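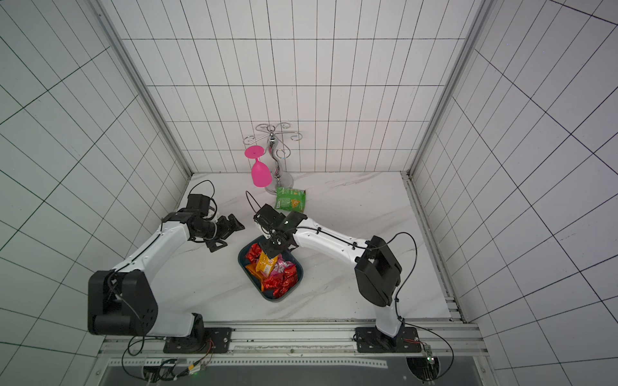
Rules are for the big guys, Rosaire Ross wrote under my last column, and a pair of desktop arms sorting snacks doesn't need a rulebook any more than a toaster does. I've been chewing on that for weeks now, and I think it's wrong, or at least half wrong, so let me have a go at it.

The half I'll give away first. Most of what passes for a standard on small arms was copied from somebody's factory binder. I once got handed one with 409 clauses in it, and a good chunk were about fences and forklifts. Give that to three people with two little arms on a rail and they'll sign the last page and stick it in a drawer. I would too!

But a toaster stays where you put it. An arm reaches, and two arms reach into the same spot, and that's where I want something written down. Which arm has the right of way over the tray? How slow do they go when both grippers are near it? Who is allowed to change that number, and do they have to tell anybody? You can put all of that on one sheet of paper and still have room for a phone number.

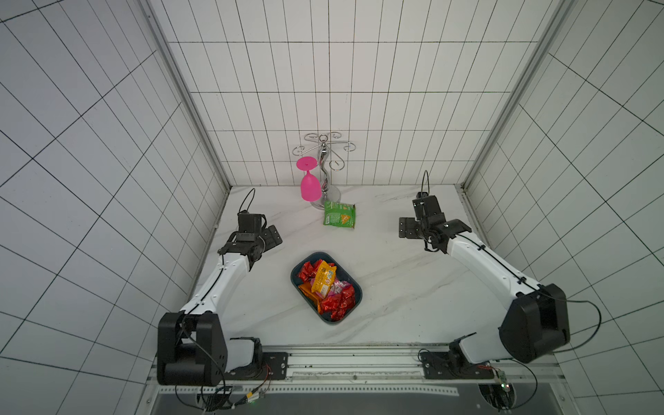 One sheet turns into ten by Christmas, according to a reader who signs as Amby, and every page gets added after somebody has a bad day. Fair point. I've watched it happen. My fix is dull – if a rule goes on, you read the whole sheet out loud at the bench, and anything that makes people roll their eyes gets talked about and probably crossed off. We did that in July and lost a whole paragraph about footwear.

Where I won't budge is on the stuff being handled. People write pages about the motors and then not one line about what the gripper is supposed to pick up. Foil wrappers slide and crinkle. Clear plastic is hard for plenty of cameras to make out. Stemware has a skinny part and a fat part, and a grip that's fine on one can be awful on the other. A good practice sheet should say what objects are approved, how hard the fingers may squeeze each one, and when a cup is too beat up to keep using.

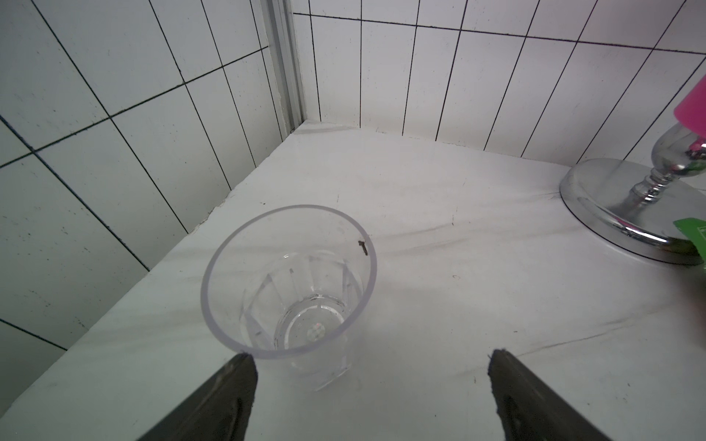
Why not let the software handle the squeeze, Khaemba wanted to know, when it can learn a better limit than any of us could write? Maybe it can. I'm all for it learning (I really am, I love watching these things get better). I just want a ceiling it can't go past, set by a person, with that person's name next to it. If it does well after 2,000 tries, great, raise the ceiling, and write down the day you did it.

Same goes for logs. I'd keep a record of every stop, even the silly ones where somebody leaned on the button reaching for a pen. It takes a minute, and later on you'll want to know if the stops pile up on one arm or one kind of packet.

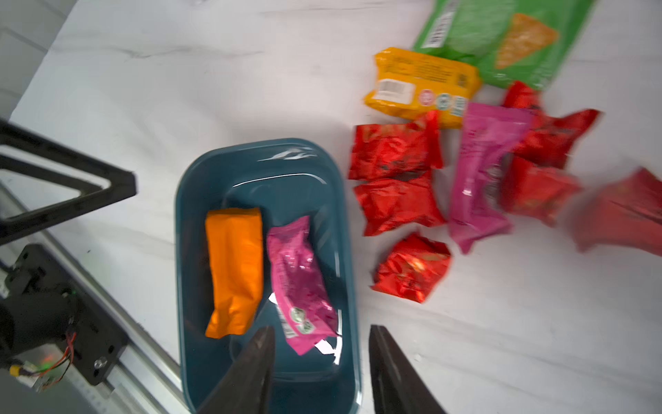

So who should check the sheet is being followed? Someone who uses the arms every week but didn't write the rules, and swap that person out every few months.

I know that sounds a bit homemade next to an outside inspector. Outside inspectors are fine, bring one in if you've got the money. They come once, though, and the sheet has to work on a slow afternoon when everyone wants to go home and the tray still needs resetting.

Rosaire, if you're reading, send me your version. I'll print it if it fits on a page.

Recent columns
Who Gets to Press the Stop Button?
Zutulon and the Trouble With Voluntary Codes
300 Hours on a Cheap Gripper
Irkov's Safety Checklist, Marked Up in Red
Please Label Your Cables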